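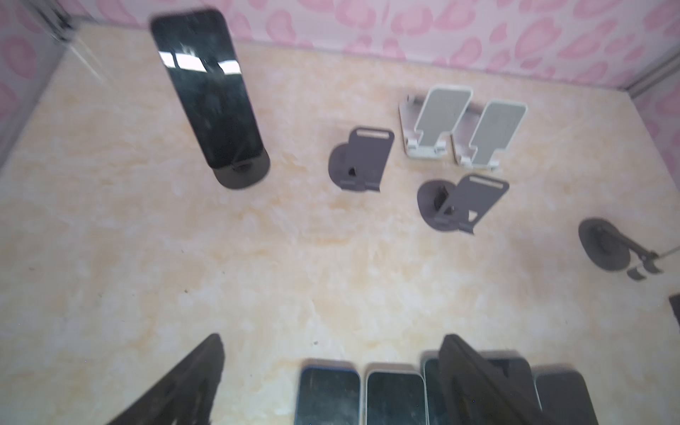 Section 4: Phone-to-Stand Task, Two-Arm Cell

Flido Student Robotics Guide, revision 2021-08-20

4.1 Purpose

This section covers set-up of the phone-to-stand task for club sessions and for the November meet at Prudport. It assumes that both arms have been mounted and homed as described in Section 3, and that the control laptop is running the Soltani teleoperation package. Wiring faults, motor ID conflicts and arm calibration are in Section 6.

In this task the operator uses the arms to pick up phones lying on the floor of the cell and place them upright in stands. A run is scored on phones standing unsupported when the timer stops. A phone that leans on a wall or on another phone does not score.

4.2 Before you start

Only phones on the club inventory sheet may be used. Personal phones stay out of the cell, powered or not.

Two kinds of stand are in use:

Round-base stand. Dark gray, fixed shape. Stable when the phone is centered, but tips if the phone is set down off to one side.

Folding stand. White, with a hinged back panel. The panel must be opened by hand to the second detent before the run. The arms are not expected to open it.

Note: Detents wear. If a panel drops when you tap the cell floor with a knuckle, swap the stand and put the worn one in the repair bin.

4.3 Laying out the cell

1. Press the stop button and confirm that the status line on the laptop reads HOLD.

2. Wipe the floor panel with a dry cloth. Do not use glass cleaner. It leaves a film, and phones slide on it when a finger touches the edge.

3. Place the stands toward the back half of the floor. Keep at least 8 cm between any stand and the nearest wall, or the wrist will touch the panel before the phone reaches the lip.

4. Turn the stands so that the open side faces the front rail. Small differences in angle are allowed and are useful for practice. For a scored run, use the angles on the layout card.

5. Lay the phones flat near the front, screens up, long edges parallel. Leave a finger's width between neighbors.

6. Check both cable conduits by hand through the full travel of the wrist. The loop must not catch on a stand or on the top of the side rails.

7. Take your hands out of the cell, then release the stop button.

CAUTION: The arms move to the ready pose as soon as the stop button is released. Keep hands, sleeves and lanyards behind the front rail.

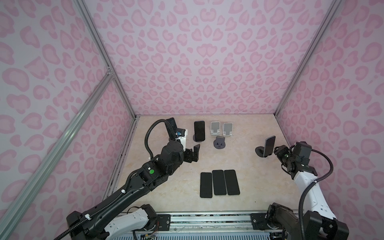 4.4 Running the task

1. Select the layout number in the Farkura run logger. The logger will not open a file without one.

2. Set the grip limit to 19 percent. Higher values have cracked screen glass at the corners. Lower values let the phone rotate in the fingers during the lift.

3. Bring one arm down over the first phone with the fingers open and on either side of the long edges. Close slowly until the motor current levels off.

4. Lift straight up before turning the wrist. Turning early drags the lower corner across the floor.

5. Move to the stand and lower the phone until the bottom edge rests on the base. Let it lean back against the plate, then open the fingers.

6. Back the fingers away along the line of approach. Most tipped stands come from pulling out sideways.

7. The second arm may steady a stand while the first places the phone. It may not be used to push a tipped stand upright during a scored run.

8. Repeat until the phones are placed or the timer reaches 167 seconds.

Note: With two operators, agree on a center line before starting. Only one arm crosses it at a time, and the operator crossing it says so out loud.

4.5 Tipped stands and dropped phones

In practice, a tipped stand may be left where it is and the run continued with the remaining stands. If it blocks the path of either arm, press stop and reset it by hand. Mark the run as "interrupted" in the logger – do not delete the file.

A dropped phone must be inspected before it is used again. Surface scratches are acceptable. Chips, lifted glass or a swollen back are not, and the phone is removed from the inventory.

CAUTION: Do not clamp a phone with a swollen back under any grip setting. Place it in the metal box by the door and tell the session lead.

4.6 After the session

1. Return both arms to the park pose and press stop.

2. Switch off motor power at the supply, then close the logger.

3. Fold the white stands flat. Store the round-base stands in their tray, with no phones on top.

4. Check the finger pads for dust and wear. Replace pads in pairs.

5. Sign the cell log. Record any swapped stand, pad or phone by its sticker number.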